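Sorcha Innes chose the opening film at one in the morning, which she says is the only hour she trusts her own taste. She runs Indville's short film festival from a room over the old ticket hall, and this year 1094 entries came in for 16 places.

"You learn a lot about drone shots," she says.

The theme is neighbours. She wanted comedies and got divorces, mostly Scottish. Her favourite is Lukell, eight minutes long and set entirely on a staircase. "Cameron MacAulay sent it in with an apology. I wish more directors would."

Last year's closing night drew 80 people, some of whom had come for the raffle.

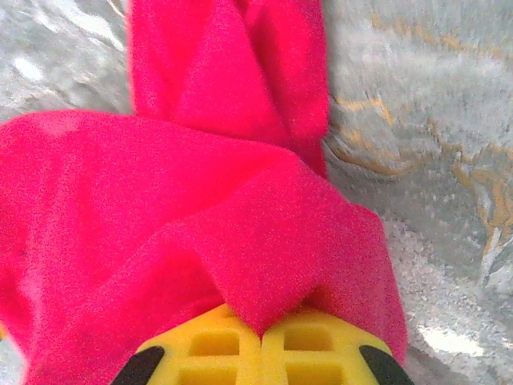 Tickets and times

Doors open at 6.30pm. Passes are on sale at the Emton box office until the end of November.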